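Wednesday, August 31, 2022

Notebook, flyer and leaflet archive, Istside room

Long day, mostly good, and I want to get it down before I forget which pile is which. The Ullora boxes are finally open. These are the leaflets from the two court matters over the street preaching and counter-marching downtown, the ones where each side said the other had crossed the line from rude to unlawful. The court is done with them and the firm (Cherkaoui) has let us have the whole lot for the study collection, which is awfully kind of them considering how much easier it would have been to send everything to the shredder.

First the count, because everybody is going to ask me. 261 separate sheets after I took out the exact duplicates. That is fewer than the list that came with the boxes led us to hope for, but the list counted every copy of the yellow "Repent" sheet as its own item, and there are a great many copies of the yellow "Repent" sheet. I kept 15 of those for the print comparison and bundled the rest with a paper band. Please don't throw the bundle out! I know it looks like scrap.

On the sorting itself. I started with the scheme we agreed on in February, where a leaflet goes by who handed it out, and I stuck with it for most of the morning before I gave up. It works fine when there is a group name printed at the bottom, but so many of these are unsigned, or signed with a joke name, or signed with the name of the very group they are making fun of (there's one that had me fooled for a good long while, and I only caught it by the phone number, which has too few digits). For those the "who" is exactly what the lawyers were arguing over, and I don't feel right settling it with a pencil mark on a folder. So I have gone over to sorting by where and when the sheet was picked up, with the claimed source in a second column and a third column for what the court found, if it found anything. More typing, but I will sleep better. 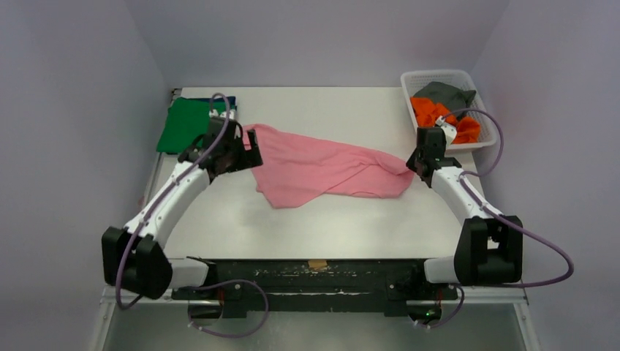 Pink cloth on the gray table, both arms on it.

After lunch I read straight through the sheets that were quoted in the complaint, side by side with the complaint, which I had been putting off. Some of it is ugly stuff and I took a couple of walks around the parking lot. I'd suggest anyone who takes over this part do the same and not try to power through. Where the complaint quotes a leaflet, it quotes it correctly almost everywhere, and I found 2 places where it doesn't. In one, a question mark became a period, so a nasty question about a local candidate reads as a flat statement. In the other, a line from the back of the sheet is run together with a line from the front as if they were a single sentence. I don't think either one was done on purpose, it looks like tired typing to me, but the first matters quite a bit for a defamation argument and I'd love to know if the other side ever brought it up. I have not found it in their answer so far. I still have the hearing transcript to go through.

Something I keep chewing on: the readers. Both sides wrote pages about what the leaflets say and hardly anything about who ended up with them. One witness statement says more than 60 people took a sheet at the fountain corner, and then goes on to something else entirely. Did they read it? Did it go in the first trash can? I realize a court may not need to know, depending on the claim, but for our study it's half the question, and I'd like us to go back over the witness statements with only that in mind. I made a start on a sheet called "what happened to the paper" and it has three lines in it. Add to it, please, if you come across anything.

Privacy, again. Several of the leaflets print home addresses, and one has a child's school on it. Those are in the gray folder in the locked drawer and they do not get scanned with the others. I know the plan says scan everything. I would like to talk about the plan. My own feeling is that we make a masked copy for the reading set and keep the original closed, and note clearly on the masked copy that it has been masked, so that a student doesn't think the blank patch was part of the design. Estden did it with a solid bar and their copies are easy to follow, so I'd copy them shamelessly.

Paper notes, for whoever is doing the print comparison. The "Repent" sheets are not all one run. The heading sits a hair lower on some of them, and on those the paper feels thinner and the yellow is closer to cream. I held one of each up to the window and the grain seems different too, though my eyes at four in the afternoon are no sort of instrument. If there really were two print runs, then the statement that they were all printed in one go before the march needs a second look. Pencil only on the sleeves, by the way. I found a ballpoint in the tray and I have taken it home.

Still to do:
Finish typing the second column for the fountain corner sheets.
Hearing transcript, looking for the question mark.
Write to Cherkaoui about the missing attachment (the index lists a map, and there is no map in any of the boxes).
Ask Istside whether we can keep the room cooler, the sleeves are sticking together.
New labels. The old ones curl.

I left the Ullora boxes stacked by the door with the lids on, lowest number on the bottom. The loose sheets on the windowsill are in order even if they don't look it, so please leave them be until I'm back in.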